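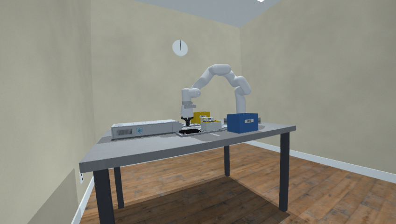
How long does a sourdough starter take before I can bake with it?

Plan on two weeks, and don't let a lively third day talk you into starting sooner. Almost every new starter puffs up early on, gets everybody excited, and then goes flat and sulky for a few days. That early burst comes from bacteria that die off once the mixture turns sour, and the yeast you want takes longer to settle in. Keep feeding it through the quiet stretch. When it doubles after a feeding several days running, you can bake a loaf.

August, updated Sunday
By Ville Tikkanen

What flour should I feed it?

Plain unbleached all-purpose is fine, and it's what I use most of the year. I like to begin a new one with whole rye (the folks who come to my Wernbridge classes have heard me go on about rye for far too long) and then switch over slowly once it's rising well. If you only have whole wheat in the cupboard, use that! It will want a little more water, and it'll smell stronger, but it works.

How much do I feed it, and when?

My everyday feeding is 20 grams of starter, 50 grams of flour and 50 grams of water, once a day if it lives on the counter. In a hot August kitchen I go to twice a day, morning and just before bed. You'll get a feel for it. When it has risen, domed and started to sink back down, it's hungry.

Do I really have to throw the extra away?

During the first week, yes, please do. It doesn't taste very nice at that stage and I wouldn't want to put it in anything. After that, keep a jar of the extra in the fridge and use it in pancakes, crackers or waffles. My family is fond of the waffles, which I make with melted butter and a spoonful of brown sugar, and I've been known to hold back extra just so there's enough for a second batch.

There's gray liquid on top. Is it ruined?

Oh, not at all, and I get this one in my inbox more than any other question. It's only a sign that the starter has gone too long between meals. Pour the liquid off or stir it back in (stirring gives a tangier loaf) and feed it. What you do need to watch for is fuzz of any color, or pink or orange streaks. Then the whole thing goes in the trash, and the jar gets a hot, soapy wash before you begin again.

Can I leave it while I'm on vacation?

You can. Feed it, give it an hour on the counter, then put it in the fridge with the lid resting loosely on top. Mine has gone 3 weeks that way while I was up at Huvberg visiting my sister, and it needed two feedings to perk up again when I got home. For anything longer, spread some thinly on parchment, let it dry until it snaps, and keep the flakes in a sealed jar.

Can I get some of yours?

Gladly, if you come to a class. Bring a clean jar with a lid, and leave some space at the top for the ride home, as it does like to climb.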